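From my kitchen: the great vinegar experiment

Well, I finally did it. After years of pouring the last inch of every bottle down the sink, I started making my own vinegar back in March, and I have been boring everyone at the allotment with it ever since!

The idea came from Veronika Haslinger, who brought a jar of the cloudy stuff to the seed swap and let me take home a piece of her mother (the vinegar kind, a slippery disk that looks like something you'd find under a pier). I put it in a wide crock with two cups of leftover red and one cup of water, tied a cloth over the top and shoved it in the cupboard next to the boiler. For 15 days it smelled like nail polish and I nearly gave up. Then one morning I lifted the cloth and there it was, sharp and fruity, proper vinegar.

My second batch was cider and that went faster, though I let the fruit flies in and had to start over. Use a tight weave, tied with string, and check the string! Otis tells me a coffee filter works just as well, but he also stores his onions in the car, so I'm going with cloth.
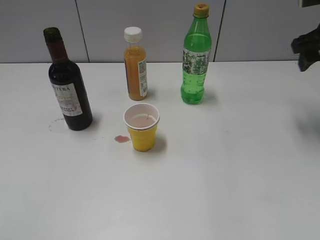
What I'm doing with it all

Mostly salad, if I'm truthful. The red is lovely on beets with a bit of orange peel, and I've been splashing the cider one into lentils right at the end. Don't use homemade for canning, though, as you can't be sure how strong it is. Buy a bottle for your pickles.

I've got 6 pieces of mother going spare, so drop me a line if you'd like one and bring a clean jar with a lid. Deisy has already bagged the biggest.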